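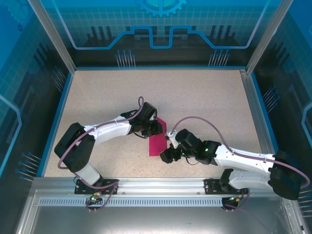

## Nostlow cell: both arms on one rail

The two-arm cell on the back bench at Sullby now runs from a single controller. Pravesh Nkuna moved the second arm off its temporary stand in the first week of the month and bolted it to the same aluminum rail as the first. The rail is 1186 mm long. With both mounting brackets referenced to it, the distance between the bases is one number in the configuration file, and the separate calibration of each arm to the bench has been dropped.

The current test piece is a thin magenta sheet laid flat on the speckled work surface. Thin flat stock was chosen by members at the last open evening, mostly for the sewing and bookbinding benches, who want help holding a sheet square while it is marked. A rigid block would be easier to pick up, but neither bench has much use for one.

Changes since the previous issue:

- The motion planner (Skarkudus, branch `rail-pair`) treats the arms as one system. Each arm's links are obstacles for the other. Before this, the arms took turns and the waiting arm had to park at its own end of the rail.
- Minimum clearance between grippers is set to 80 mm in free motion. It is released only inside a zone directly over the sheet.
- Speed is capped at a fixed fraction of maximum for anyone who has not done the induction. The cap is in the controller, so editing your own script will not lift it.
- The purple cables are routed in loops over the links. Leave the loops as they are. Pulling them tight to tidy up limits wrist rotation, and the fault log reports it as a motor error. 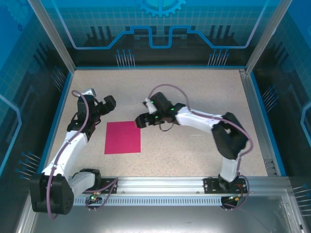 *Grippers facing each other across the gap, sheet on the surface below.*

The approach sequence has nine waypoints per arm. The first few bring the grippers in above the work surface, and the rest take them down to the sheet. Pravesh has kept the descent slow. Height error matters more than lateral error with this material: a fingertip that is slightly low pushes the sheet along the surface, and one that is slightly high closes on air. The surface was leveled against the rail with feeler gauges and will need checking again if anyone moves the bench.

Wrist view is used for the final alignment. The magenta separates well from the cream and gray flecks under the bench lights, and a plain hue threshold finds the corners. Glare is the remaining problem. The surface is glossy enough to return a bright streak, which the edge detector in Skarkudus sometimes reads as a second boundary. A mask for saturated pixels is in the branch but has not been merged.

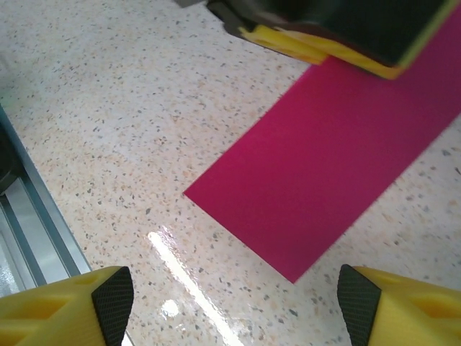

*Wrist view: near end of the magenta sheet, the other gripper at top right.*

Still open: a matte surface sample is on order from Magagula, and the repeatability log needs more runs from more than one operator. Three people have completed the induction so far. The next session is in May; sign up on the sheet by the tool crib. Bring closed shoes, and your own flat material if you want it tried.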